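Storing funeral papers and death notices at home
Updated 24/09/2025

Orders of service, newspaper notices and condolence cards age at different rates and should not share one envelope. Newsprint is the worst of them. It is acidic, it yellows within months in daylight, and it marks whatever lies against it.

Sort first. Work on a clean, dry surface with clean, dry hands. Cotton gloves are not needed for paper and make tearing more likely. Take out staples, pins and paper clips. Lift a staple's legs with a thin blade from the back of the sheet and draw it out from the front. Rubber bands come off too; if one has stuck, leave the residue alone.

Unfold cuttings once and keep them flat. A notice that has been folded for years can be relaxed between two sheets of blotting paper under an even weight. Leave it for 2 days before handling. Do not iron it.

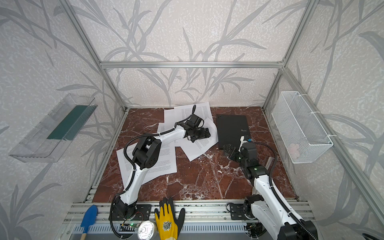 Alun Morris wrote in to say that he had mended his grandmother's notice with clear sticky tape and would not do so again, as the tape went brown and took the print with it when it lifted. Use no tape, household glue or laminating pouch. If a tear must be held, put the cutting in a polyester sleeve sealed on two edges and let the sleeve do the work.

Copy every newsprint item before it goes into store. Scan at 600 dpi in colour, including the page heading if it survives, and print the copy on acid-free paper. Write the name of the paper and the date of issue on the back of the copy in soft pencil. The original stays unmarked. 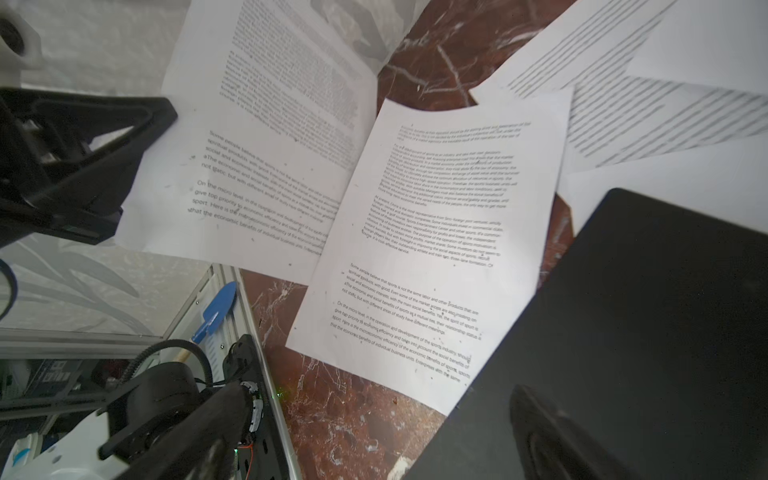

Interleave the originals with unbuffered tissue and place them in a lidded archival box. The Warent flat box takes a broadsheet cutting without folding; the Janssen is shallower and suits cards. Fill the box enough that nothing slides, but do not press the lid down. Ribbon, dried flowers and locks of hair go in a separate box.

Keep the box on an inside wall, off the floor, away from pipes and chimney breasts. Lofts and garages are too variable. Check it once a year; October is convenient, before the heating has been on for long.

Comments (4)

Clerkik: Does the pencil rule apply to photographs as well?

Reply from the editor: Yes, on the back, near the margin, with very light pressure.

tessa_m: Pressed for 2 days as advised and the fold line is still there. Is it worth repeating?

Planer: Mine needed a second go. The crease never went completely but it opens flat now.

Related
Reading old handwriting on memorial cards
Cleaning a brass nameplate
Labelling family photographs
Drying out damp books

Contact | Copyright 2025 | Back to top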